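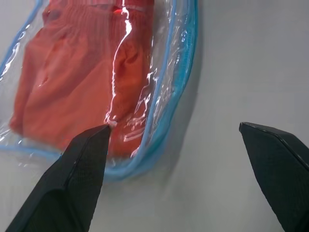 講義資料 > 設備計画論 > 第6回 双腕ロボットの導入予算
2021年2月17日　文責:Trilok Kaushik

設備の見積書は、金額の欄から読まないでください。先に読むのは、その金額で何ができることになっているかという欄です。双腕の小型ロボットの場合、そこにはたいてい「柔軟物の把持に対応」と一行だけ書いてあります。では柔軟物とは何か。青い縁取りのある透明な袋に、橙色の編み物が畳んで入っている。ビニールには白い反射が縦に長く走り、片方の指の先は袋を押さえ、もう片方の指は何もない机の上にある。買う側が知りたいのはこういう状況で仕事になるかどうかで、「対応」の二文字はそれに何も答えていません。袋をつかめればよいのか、中身ごとつかむのか、中身を出すところまでか。出したものを畳み直すとなれば、もう別の設備の話です。

1. 今回の前提

前回までは搬送コンベヤと定置の加工機を扱いました。これらは能力がカタログの数字にほぼそのまま出る設備で、検討の中心は設置面積と回収年数でした。今回の設備はそうではありません。腕の可搬質量や繰り返し精度はもちろん書いてありますが、それを満たしていても、やらせたい作業ができるとは限りません。数字が嘘だというのではなく、数字の測り方と作業との間に距離があるのです。

想定する購入者は、返品された衣料品と雑貨を仕分けて再包装する中規模の倉庫とします。仮にMiah社と呼びます。現場の希望は「袋に入ったもの、入っていないもの、硬いもの、柔らかいものを同じ台の上で扱いたい」。こういう希望を出す現場は多いのですが、予算を立てる側がそのまま仕様書に写してはいけません。品目を並べ、品目ごとに合格の条件を書く。退屈な作業ですが、これを省いた計画書を私は信用しません。

2. 見積の比較

比較するのは二社です。Gunemow社は双腕の本体、グリッパ、手首のカメラ、制御用の計算機を一式とし、560万円を提示しています。Trasgate社は本体だけを安く出し、グリッパ以下は別見積です。表紙の金額だけを見ればTrasgate社に傾くでしょう。受講者の過去の提出物でも、表紙で判断したものが半分を超えていました。

一式の方にも注意が要ります。「一式」という語は、入っていないものを隠すのに便利だからです。次の項目が含まれるかどうかを、必ず文書で聞いてください。

・作業台と、台への固定金具
・ケーブルの固定具と保護材
・指先の予備
・非常停止の配線工事
・照明
・設置後の再調整(回数と、一回あたりの時間)
・ソフトウェアの更新(期限)

照明が抜けている見積は特に多い。光る包装材を扱うのに、照明を「お客様の環境に準ずる」で済ませるのは、うまくいかなかったときの言い分を最初に確保しているのと同じです。天井灯の真下に台を置くか横にずらすかでカメラの見え方は変わります。遮光の囲いを後から作れば費用が出ますし、囲いは人の通路も狭くします。その費用をどちらが持つのか、契約前に決めておくこと。

電話で聞いた回答は記録として扱いません。営業担当者が「大丈夫です」と言ったなら、その文をメールで送ってもらってください。送られてくる文面では、たいてい「条件によります」に変わっています。その変化のほうが、価格表より参考になります。

3. 把持成功率という数字

Gunemow社の資料には「1,000回の試行で検証済み」とあります。何を1,000回つかんだのかは書いてありません。同じ品を同じ向きに置いて続けたのであれば、それは装置の耐久試験であって、仕分けの能力の試験とは呼べないでしょう。品を替え、置き方を崩し、台の隣に別の物がある状態で回数を重ねてはじめて、こちらの現場に少し近づきます。 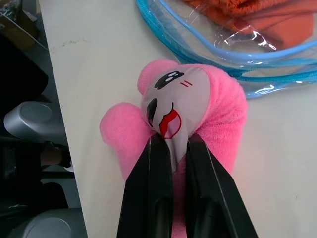
図2　ピンクのぬいぐるみを二本指で挟んだところ。顔の部分が指先の間でしわになっている。

把持の一瞬だけなら、見た目はもっともらしいものです。指が対象を挟んでいる。これを成功と数えるかどうかは、定義しだいで変わります。持ち上げて移し、置いて放すまでを一回とするのか。置いた後の向きは問うのか。印刷面や縫い目に力がかかるつかみ方を許すのか。返品の再包装では最後の点が効きます。商品として売り直すものの顔に折り目が残るかもしれない持ち方を、業者の集計では成功、倉庫の検品では不良と数える。こういう食い違いは検収の日に表へ出て、たいてい買った側が折れます。代金の大半を払った後だからです。

したがって検収条件は、次の形で書きます。

(ア)対象品は購入者が選び、業者には当日まで渡さない。
(イ)一回の定義は、取り上げから所定位置での解放までとする。
(ウ)途中で人が手を出した回は、理由を問わず失敗に数える。
(エ)品の損傷は購入者の検品基準で判定する。
(オ)残金の支払いは(ア)から(エ)の合格後とする。

(ア)は嫌がられます。Trasgate社は事前の調整期間を求めるでしょうし、求めること自体は不当ではありません。その場合は調整用の品と検収用の品を分ければ済みます。分けることにも反対する業者なら、私は候補から外します。

(ウ)についても交渉が入ります。「ちょっと位置を直しただけ」の介入を除外したいという申し出です。しかし現場でその位置を直すのは、人件費のかかる人間です。人が横に付いたままの自動化は、予算書の上では人が一人も減っていません。横に付く人を計上せず、減った人数だけを効果に入れた計算書がよくありますが、回収年数の欄がきれいに収まっているものほど疑ってください。

4. 本体以外の費用

指先は消耗品です。今回の比較ではErkard社の交換用パッドを基準にします。同社の資料では寿命が4,000時間となっていますが、荷重の条件と相手の材質が書かれていません。硬い箱を静かにつまむ4,000時間と、ビニールや起毛した布をこすり続ける4,000時間を同じに扱う根拠は、資料のどこにもない。計画書では公称値をそのまま使わず、自分で仮定した交換周期と、その仮定が外れた場合の金額を並べて書くこと。

指先を替えれば、表面の滑り方が変わります。交換の後に再調整が要るのか、要るなら誰がやるのか。購入者の側でできるなら教育費、業者を呼ぶなら出張費です。どちらも書いていない予算書は、交換しないと言っているのと同じになります。
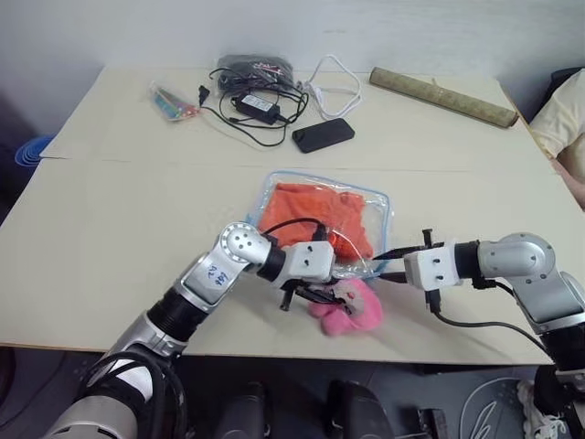
ケーブルも同様に考えます。双腕の装置では腕が互いに近づく動作が多く、配線の引き回しが悪ければ、引っかかりや断線の原因になります。修理の部品代は小さくても、止まっている間の損失は部品代とは別の桁で効いてきます。保守契約に「翌営業日対応」とあっても、対応の意味が電話をかけ直すことなのか、技術者が来ることなのか、部品を持って来ることなのか、三つのうちどれかを確かめてください。

納期は6か月と仮定します。その間、倉庫は今の人員で回るという前提が要ります。発注した時点で人の補充を止める会社がありますが、装置が遅れたときに困るのは現場です。遅延時の違約金があればよいという意見には賛成しません。違約金は金銭の補填であって、繁忙期に手が足りないことの解決にはならないからです。4月の人の入れ替わりと導入時期が重なる計画は、それだけで減点の対象とします。

5. 作業台の使い方

設備の予算を立てるとき、台の面積は広く見積もられがちです。腕の届く範囲をそのまま作業範囲と書いてしまう。実際には、届くことと、適切な角度で指を下ろせることは別です。台の奥は届いても姿勢が苦しく、手前は腕自身が邪魔になる。使える面積は図面の円より小さいと思ってください。

加えて、台には物が増えます。計測用の端末、電源、配線、筆記具。現場の台を設計図どおりの状態で保てる会社を、私はあまり知りません。そこで計画書には、装置の仕事に関係のない物を置く棚を別に計上してください。安い棚です。これを削って後から台の上で場所を取り合うほうが高くつきます。人が台の横に立つ、あるいは座るのであれば、その位置も図面に描くこと。安全上の囲いや速度の制限が必要かどうかは、人の位置が決まらないと判断できません。人の近くで使えるという宣伝文句と、人の近くで宣伝どおりの速度が出るということも、別の話です。

6. 買わないという案

計画書には必ず、買わない案を一つ入れてください。二社を比べて安いほうを選ぶ書き方では、買うことが先に決まっています。Miah社の例なら、袋入りの品と裸の品を受け入れの段階で人が分け、袋入りだけを従来の作業台に流す案が考えられます。設備費はほとんどかかりません。この案に対して双腕ロボットがどこで勝つのかを、金額と品目で書いてもらいます。

「技術の蓄積になる」「将来に備える」という効果も、書いてかまいません。ただし効果の金額はゼロとして計算してください。それでも買う理由が残るなら結構ですし、残らないなら、それは設備投資ではなく研究費として申請すべきものです。研究費であれば審査する相手も、失敗の許され方も違います。過去の例では、設備の名目で通した後に成果が出ず、翌年の保守費が払えなくなったものがありました。本体は今も倉庫の隅で場所を取っています。減価償却は続いています。

借りる案も検討に値しますが、月額の中に再調整が含まれているかを見てください。含まれない場合、品目が変わるたびに追加請求が来ます。返品の品目は季節で変わります。解約時の撤去費と、台や床の原状回復費も、契約書の後ろのほうに小さく書いてあるはずです。

提出物について

次回までに、Miah社向けの導入計画書を二枚以内で提出してください。一枚目に費用の一覧、二枚目に検収条件と買わない案を置きます。業者の資料から数字を引くときは、測定条件を横に書き添えること。条件が見つからなければ「条件不明」と書けばよく、推測で埋めたものは受け取りません。表計算のファイルだけの提出も不可です。前回、合計欄の式が壊れたまま出した人が複数いました。

お問い合わせ:設備計画論 講義担当　© 2021 Trilok Kaushik　ページの先頭へ戻る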